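About Runero

Runero Sanitary Supply is a distributor of janitorial consumables and hand tools. We sell to schools, clinics, property managers and light manufacturers from 2 warehouses, one in Aranda and one in Vellberg. The catalog lists 385 stocked items. Anything outside it is handled as a special order with a quoted lead time.

The company does not manufacture. Liners, brushes, pans, mop heads and paper are bought from outside plants against our own written specifications, and incoming lots are sampled before they are released to the shelf. A lot that fails goes back to the plant. Lot numbers are printed on the carton label and on the packing slip, so a customer with a complaint can give us either one.

What we specify

Can liners are specified by width, length, resin and thickness. Thickness is stated in mils for low-density film and in microns for high-density film, following normal trade practice. The two film types should not be compared on thickness alone. High-density film is thinner for the same load but splits easily once it is nicked, and it is a poor choice for broken plastic, wood scrap or anything with a corner. Low-density film stretches before it tears. Most of our shop and classroom accounts use low-density.
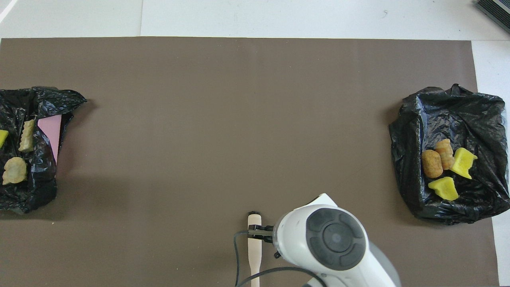
How do I work out what size liner fits a round can?
Measure the circumference at the rim and divide by two for the liner width, then add the height of the can, the radius of the base and a few inches of overhang for the length. If the result falls between two stocked sizes, order the larger one.

Bottom seals are listed separately in the catalog. A star seal folds the film in on itself and conforms to a round can with few gaps for liquid. A flat seal is cheaper and leaves two corners that tend to stand away from the can wall. Gusseted liners are kept for square and rectangular cans only.

Brushes are specified by fill material, trim length and block. We stock synthetic, horsehair and tampico fills. Synthetic fill holds up in wet areas. Horsehair picks up fine dust on smooth floors and benches, and it should be kept out of strong alkaline cleaners. Trim length is measured from the face of the block to the tip of the bristle - some suppliers measure overall height instead, and their figures will look larger than ours for the same brush.

Dustpans are rejected at inspection if the lip is warped. The check is done on a surface plate, with a feeler gauge run along the full width of the lip. Lip shape matters more than pan volume for bench work, where the debris is mostly fine.

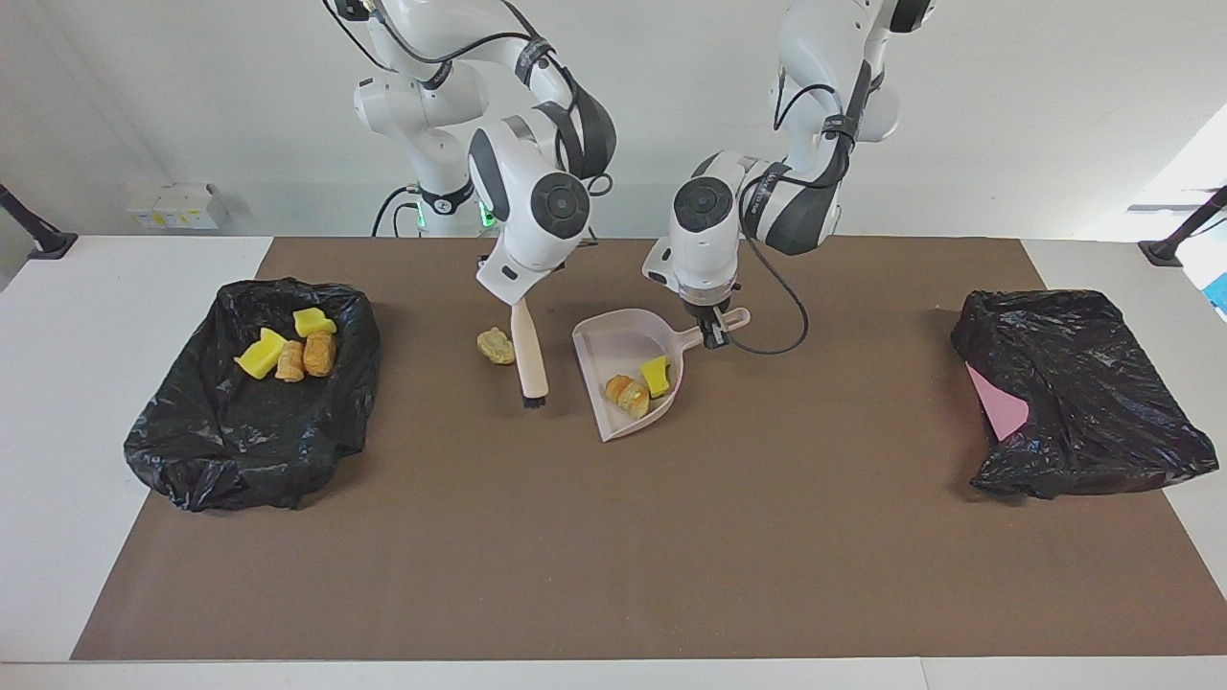 T. Henwood

Ordering and accounts

We serve over 1460 accounts. An account can be opened with a tax ID, a delivery address and one contact for invoices. Schools and public agencies may order against a purchase order number. All others pay by card until terms are approved.

Orders leave from whichever warehouse holds the full quantity. If neither does, the order is split and the freight is charged once. Minimum order is 15 cartons for truck delivery; smaller orders go by parcel at the carrier's rate. Liners may be mixed by size within that minimum. Paper goods may not, as they are palletized separately.

Returns are accepted on unopened cartons. Opened cartons are accepted only for a quality claim, and we ask for the lot number and a few pieces from the same carton. Please do not send the whole carton back until we have asked for it.

Samples

Sample packs are free to account holders. A pack holds several liners of one size and film type, folded flat, with the specification sheet. Brush samples are sent on loan with a return label.

Annual stock count

Both warehouses close for the stock count on 23rd August. Orders received that day are entered the next working day. Will-call pickup is not available during the count - the dock doors stay locked at both sites. The phone line at Aranda remains open for account questions.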